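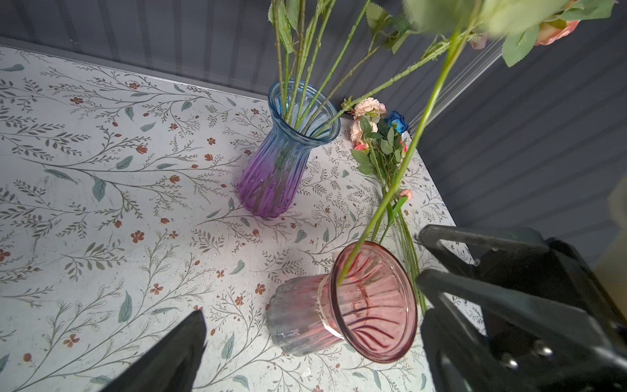 Platform Governance and Online Creators

4. Appeals after channel removal

We looked at what creators did once a video channel had been taken down. The sample came from Onel, a hosting service that posts a public notice for each removal. Between May and the end of the collection period we logged 1274 notices. Of these, 333 concerned channels with a named owner whom we could contact, and 203 owners filled in our form.

Most owners had filed an appeal within a few days. The form on Onel allows one short statement and no attachments, and several owners told us they did not know which video had led to the removal. One cooking channel had been flagged under the rule on adult content and was restored without comment. Its owner still does not know what the problem was.

Figure 1 shows a patterned tabletop against a dark gray beadboard wall.

Channel size made less difference than we expected. Small channels waited longer for a first reply, but the share restored was close to that of the larger ones. Income was a different matter. Owners who sold through Vendgate lost their storefront link on the day of removal, and it did not come back by itself when the channel did. Urrego (personal communication) reports the same for Tulonell, where the link has to be requested again by email.

We also held longer interviews with 20 owners. These were coded by two readers, who settled differences by discussion. Answers about lost income are self-reported and were not checked against sales records. Section 5 takes up the wording of the notices.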